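Meltuter opens orders for hand-held gripper kit aimed at laundry tasks

Apr 19, 2025

Meltuter has put its Pelell hand-held gripper kit on general sale, after a trial period limited to research customers. The kit is sold for recording household handling tasks, with cloth folding as the first supported set. A person carries the gripper by hand and does the job with it, and the recordings are used to train robot arms fitted with the same fingers.

The base kit contains two grippers, a set of spare finger pads and a licence for the recording software. Orders are limited to 200 kits in the first batch, with shipping to start in July.

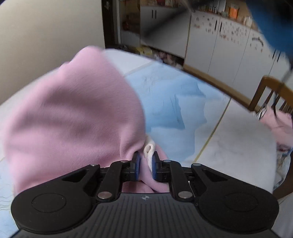 Fingers and linkage

Each gripper has two blue pads carried on a black linkage. Meltuter lists the working load at 400 grams, enough for most single garments but not for bedding. The pads are a wear part and can be changed with the supplied driver. The firm advises a change when the grip on thin knitwear starts to slip, and leaves the interval to the user.

Ziad Hakim, product lead at Meltuter, said cuffs and hems had decided the shape of the pad. "A wide pad holds a sleeve well and then drops the hem. A narrow one marks the cloth. We went through 73 versions before we fixed the drawing," he said. 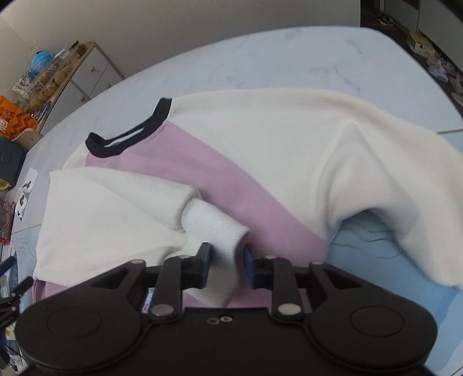
The software stores each recording as a separate file with the jaw opening logged against time. Files can be trimmed, labelled and exported without a network connection. A paid service tier adds checking by Meltuter staff, who return recordings with missing data or poor tracking. The trial produced 1054 accepted recordings, mostly of tops and towels, and these are supplied with every kit as a starting set.

Firville, the distributor, will handle repairs and calibration from its workshop in Were.
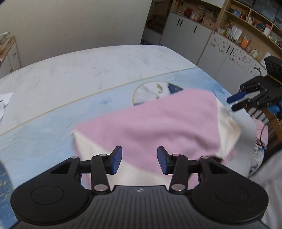 Calibration is the part of the offer that changed most during the trial. Early users had to return both grippers for a full check, and the new service allows one to be sent in while the other stays in use. For jobs done on a bed, the manual asks that the jaws be fully clear of the bundle before the next grasp, as with the open pads in front of the folded pink and cream-white towel. A recording that begins with the pads already touching cloth is rejected by the checking service.

Support for trousers and fitted sheets is planned as a software update. Prices are available from Firville on request.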